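**Ticket: replacement fingers + second gripper, budget hold**
Status: open, waiting on finance
Raised by: Vlasta Stan
Priority: normal (was low, bumped in November)

**Problem as first logged**

Purchase request for the second hand-held gripper bounced. Reason given: "consumables not itemized." Fair enough, I'd lumped the soft pads in with the gripper. Also the quote from Fevetti had lapsed by the time it reached anyone with signing rights.

**What I tried**

- Resubmitted with the pads on their own line. Bounced again, wrong cost centre.
- Moved to equipment cost centre. System won't take anything under 1,000 as equipment, so the pads got kicked out and the gripper went through alone. No good, I want them on one order so we pay freight once.
- Asked Fevetti to sell it as a kit, single part number. They can, but the kit comes with their own mounting plates and I don't know if the bolt pattern matches ours. Drawing requested.
- Asked Mirnik for a competing quote. Cheaper on the fingers, dearer on the pads, lead time is roughly double. Pads are the part we reorder so that's the wrong way round for us.

**Note for whoever picks this up**

Finance asked why kitchen tasks need a different pad than the bin work. Short version: bin work is all cardboard and flat sides, any pad will do. Kitchen list is pans, handles, plates, bread, bottles. Thin edges and curved ones, and some things you can squash. The ridged soft pad is what we spec for all of it and I don't want a harder one substituted because it's on a price list.

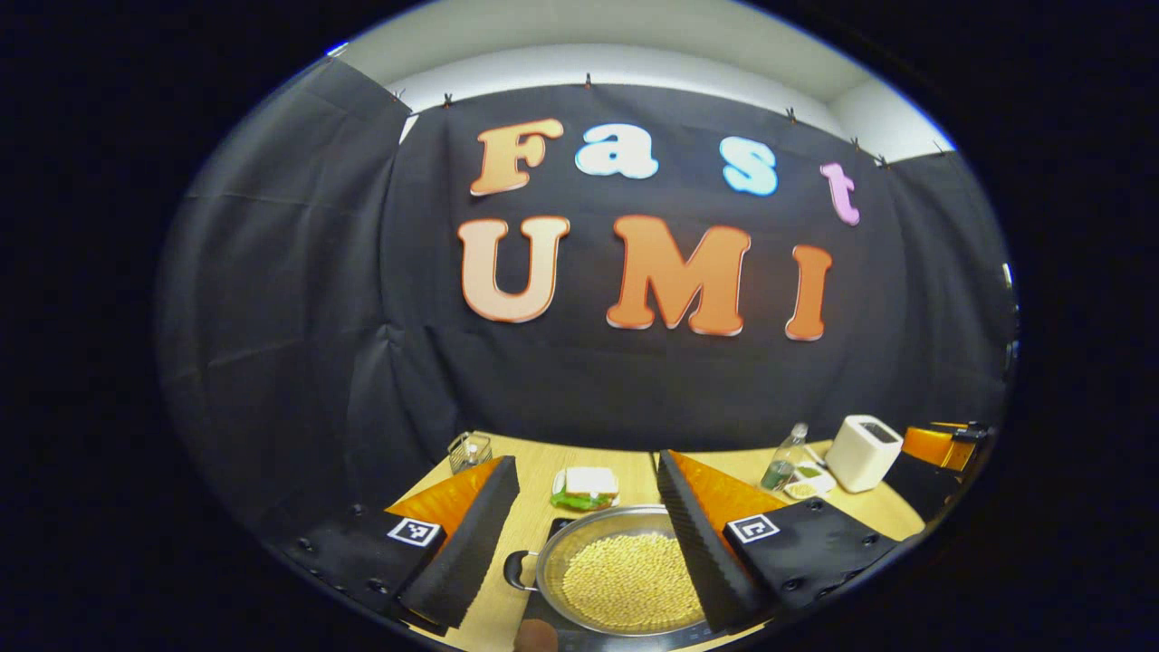
Second question from them was whether the pads could come out of the kitchen supplies line, where the food and cookware go. No. Tried that last year and it made a mess of the reporting, took ages to unpick. Keep them seperate.

Third question, do we need a spare cooktop. Not on this ticket. Dehghan has it on the facilities list already, please don't add it here or it gets bought twice.

**Where it's at**

- Fevetti kit quote reissued, valid to end of month
- Bolt drawing: still not recieved, chased this morning
- Markers: we print our own, take them off the quote. They keep putting them back on
- Wanley (freight) says two boxes can ship as one if both are released the same day

**Next steps**

1. Get drawing, check hole spacing against our plates. If no match, ask for kit minus plates, same part number if they'll do it
2. Resubmit as one line, equipment cost centre, pads listed in the description field so it counts as itemized
3. If finance bounces it again ring them, don't resubmit. Each resubmit goes to the back of the queue

Leaving open. Will update when the drawing turns up.

VS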